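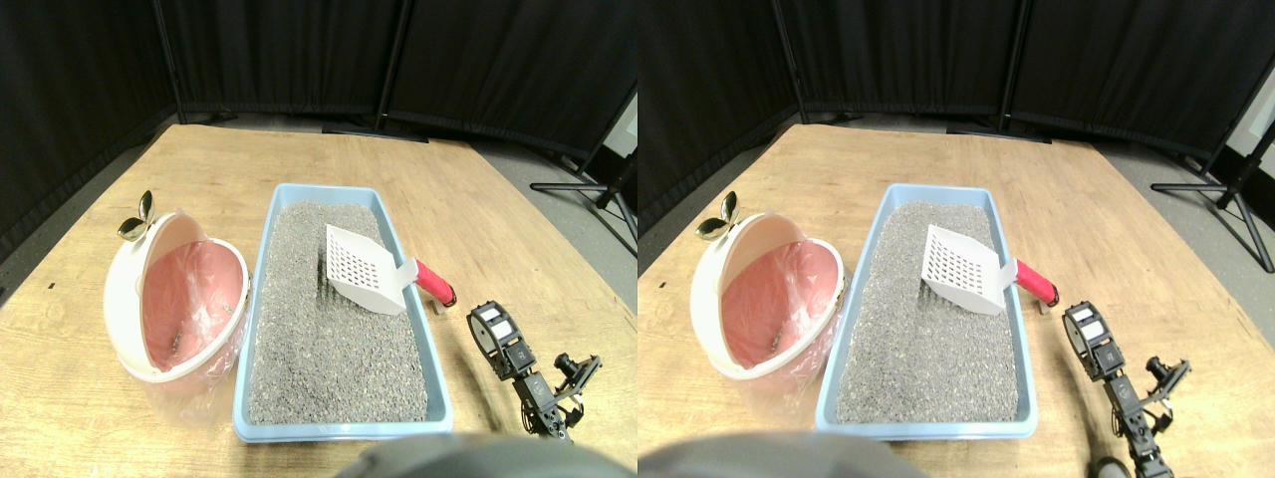 *7 min read*

Nilledeck sent its partners the fault report on the litter bench last Tuesday, and by the afternoon three readers had forwarded it to me with more or less the same note: looks fine, case closed, what do you think? I think the case is open. I've read it twice, and the second reading made me like it less.

For anyone who skipped the last issue, the bench is the one where a gripper picks up a litter scoop, works it through a tray and empties it into a lined bin. Rotico supplied the arms and the controller. Nilledeck runs the bench and owns the task software. Ladico did the gripper pads and wrapped the scoop handle. Le Roux was brought in after the trouble started, to go through the logs and write up what went wrong. That's four companies and one scoop, and if you've ever sat in a meeting like that you can guess how the blame moved.

The headline numbers come from the report. The bench ran 3,000 cycles. In that stretch there were 121 unplanned stops. Of those, 80 are put down to "handle rotation," meaning the scoop turned in the jaws far enough that the controller gave up. The rest are a mixed bag of lost tracking, joint current limits, a loose connector and one cheerful entry that only says "restarted OK." And then there are 2 events filed separately, in an appendix, under "continued motion after grip loss."

I'd like to spend most of this item on the appendix. The report spends most of its pages on the 80.

**First, the part they got mostly right**

A round handle is a bad thing to hold if you care which way the blade is facing. Anyone who has used a screwdriver with greasy fingers knows this. The load sits way out at the far end of the tool, it isn't balanced, and every time the blade meets a heavy patch of litter it tries to twist the grip. Le Roux explains this well, with a decent sketch, and recommends a flat on the handle or a shaped sleeve so the jaws have something to register against. Good. Do that. I'd have done it before cycle one, but fine.

Where I part company is with the claim that this is "the root cause of the reliability shortfall." It's the cause of 80 stops, if we accept how they were sorted, and I'm not sure we should. The sorting was done by reading the controller's own stop code. The controller's stop code for rotation is raised when the estimated blade angle and the expected blade angle disagree by too much. That can happen when the scoop turns in the jaws. It can also happen when the estimate is wrong and the scoop hasn't moved at all. A thin white flat piece of plastic seen nearly edge-on isn't the easiest thing in the world for a vision system to get an angle from, and gray granules on a tray don't give it much help.

So how many of the 80 were real? The report doesn't say. There's a line stating that "a sample was reviewed by eye and found consistent." How big a sample, picked how, reviewed by whom? I've asked. The answer I got from Nilledeck was that the sample was "representative," and I'll leave you to enjoy that one.

**The pads**

There's a smaller argument going on about the grip surface, and I've had mail from both sides of it. Ladico says the padding inside the jaws is doing its job and that the wrap on the handle is what creeps. A soft wrap over a hard tube can shift on the tube while the outside stays put in the jaws. From the gripper's point of view nothing slipped. From the blade's point of view everything did.

I find that believable. I'd find it more believable if it weren't also the explanation that costs Ladico the least, although Ladico did the wrap too, so maybe I'm being unfair. Either way it's easy to test. Draw a line across the wrap and onto the bare tube, run the bench for a shift, look at the line. Costs you a marker. The report lists eleven recommendations and that isn't one of them. 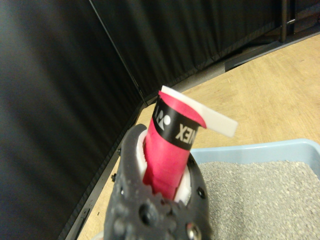

Which brings me to the appendix, and to the two events I'd want on the first page.

In both, the arm lost its hold on the scoop during the lift. In both, the controller kept going. It carried an open grip through the rest of the path, over the side of the tray and across to the bin, went through the emptying motion with nothing to empty, and came back. In the first case it then drove down into the tray for the next pass and hit its current limit. In the second it ended the cycle and logged it as a success.

Read that last part again, please. The bench dropped its tool, waved at a trash bin and gave itself full marks.

The report calls these "low-consequence anomalies" on the grounds that the scoop landed on the table both times and no one was inside the partitions. I have two problems with this. The first is that where a dropped thing lands is luck. It's a light plastic scoop, sure, and it isn't going to put anyone in the hospital. But the controller didn't know it was a light plastic scoop. The same controller is sold for handling other things, and the logic that failed to notice an empty hand is the same logic whatever the hand was supposed to be holding.

The second problem is the success. If a cycle with no scoop in it can be counted as a good cycle, then I don't know what the count of good cycles means. Everybody has been quoting 3,000 minus 121 as if it were the number of times the job got done. What it measures is the number of times the software didn't complain. Those might be nearly the same number. They might not be. The only reason anyone found the second event is that a technician walked in, saw the scoop lying on the table and went back through the log. Suppose the next cycle had failed in some ordinary way first. It would've been reset, the scoop would've been put back in its place, and the record would be clean.

**What the fix fixes**

Rotico's update went out with the report. It adds a check on jaw position: if the jaws close further than they should for the handle width, the controller assumes the handle is gone and stops. It's a sensible check and I'm glad it's there. I do have some questions that the release note doesn't touch.

- Is it checked once, at pickup, or all the way through the path? The note says "at grasp." Both drops happened during the lift, after the grasp.
- What happens with a soft handle? The wrap squashes, the padding squashes, and the expected width is now a range. How wide did they make the range?
- Does a stop hold the jaws closed or let them go? With a tool in the hand these are very different kinds of stop, and the manual I have (which may be out of date) says power to the gripper is cut along with the rest.
- Were the old logs run again through the new check? If so, how many more quiet failures turned up?

I sent all four to Rotico. They've replied to the second, saying the range is "configurable." It had better be. The third is the one I'd lose sleep over if I ran one of these benches, and plenty of you do.

**The partitions**

A reader who visited the bench in January wrote to ask whether the fabric panels count as guarding. No. They're there to give the cameras a plain dark backdrop, and they do that job nicely. Fabric on thin poles stops a stray reflection. It doesn't stop an arm and it certainly doesn't stop a visitor who wants a closer look. Le Roux uses the phrase "enclosed work area" four times, and I wish they'd pick another one, or say plainly that the enclosure is visual and that access is controlled some other way. If access is controlled some other way. The report is silent on it. There's no mention of a door switch, a floor scanner or so much as a strip of tape.

I've been told I'm making too much of this, and that it's a slow arm doing a slow job on a tabletop. Maybe so. I was told the same about the palletizer at my old plant, and that one was fenced.

**If you run something similar**

Don't wait for Rotico's next release. You can look for this yourself with the logs you already have. Pull every cycle marked good and plot the arm's joint current over the lift. A cycle with a loaded scoop and a cycle with an empty hand won't look alike, even on a light tool, as long as your logging rate isn't awful. Sort by the lowest, then watch the video for the bottom of the list. One reader did it over a weekend on a different bench with a different tool and found cycles he wasn't happy about. He's asked me not to print how many.

Also check what your arm does with its gripper when you hit the stop. Do it with something soft underneath.

Nilledeck says a revised report is coming with the sampling method spelled out. Le Roux says the appendix may be "relocated." I'll run the new version past the same questions when it arrives, and if Rotico answers the other three I'll print the replies in full. Letters on the wrap-versus-pad business are welcome too, but keep them short — the last one had four attachments and a spreadsheet.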